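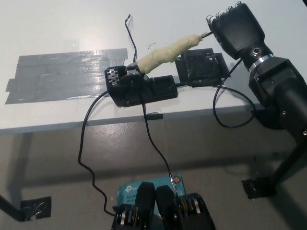 Open day at Soveck, who else went?
Last updated: August

tornillo_11: Just got home and I'm still buzzing! Two hours in the robot hall and I could have stayed for four. Fidelina Ticona ran the soldering station demo and took every question, even mine about why the tool's grip is wrapped in foam (easier for the fingers to hold, she said).

pamgrease: I went at 2 and loved the hands too. Wasn't sold on the soldering part though. A fixed machine does that job faster and always has.

tornillo_11: Sure, if you're making 1,000 of the same board. Fidelina was talking about repair benches, where every job is different.

pamgrease: Then show us a repair! I saw a lot of reaching and not much joining.

flux_and_found: Fair, but it's an open day, not a factory tour. My kid talked about the black hand the whole drive back. Did anyone catch Édgar Villca's talk on cables? Best part for me, he says they lose more time to cables than to code.

pamgrease: OK yes, that talk was great. I'd go again for that.

Comments (3)

Rosalba: Is there another one planned? We missed it.

dk400: Parking was full by 11, so go early.

Wendell: Agree with pam on speed, but what a fun morning!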